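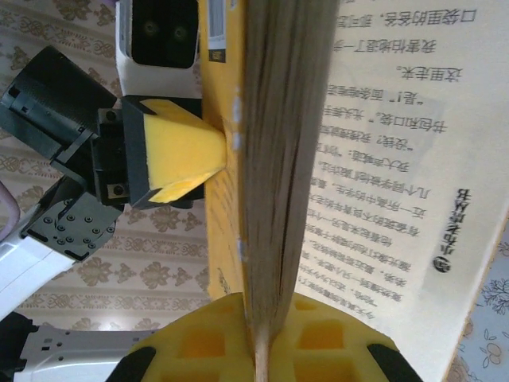 Yellow cover, beige pages, and a story that mentions schoolbags and pockets.

Hi and welcome to my school things page! This batch is books, cloth and one very pink backpack. I'm a slow reader of Chinese (nine pages on a good night, with the dictionary open) but I love the books anyway, and the little tiger series, 小布老虎丛书, is right about my level. The type is close together, so a good lamp helps.
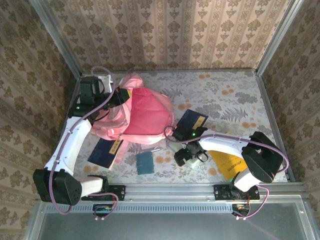

Cloth is what I always leave for last, and I know I shouldn't. My rule these days is to fold anything soft in half twice and lay it flat against the back of the bag, so the corners of the books don't dig into you on the walk. I learned that in February after carrying a hardback up to 80 blocks in one week with a sore shoulder!

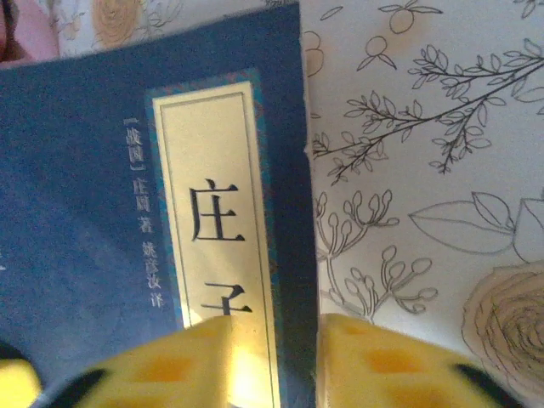 Then there are the grown-up books. Zhuangzi is my favorite to dip into, a story here and a story there, and I like an edition with a modern translation so I'm not lost by line two. Dark cloth-look covers do pick up scuffs, so I slide mine into a paper sleeve before it goes anywhere near pencils or a water bottle. Coloring sheets go in a stiff folder, always.
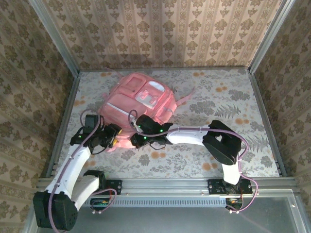 Decha Sitthichai wrote in to say that a soft backpack should be packed lying down, heavy books first and flat against the back panel, and that the front pocket is best kept for keys and bus fare. I tried it with the Wasetti bag I use for work and it stands up much better now. More pictures when I get to the pencil cases!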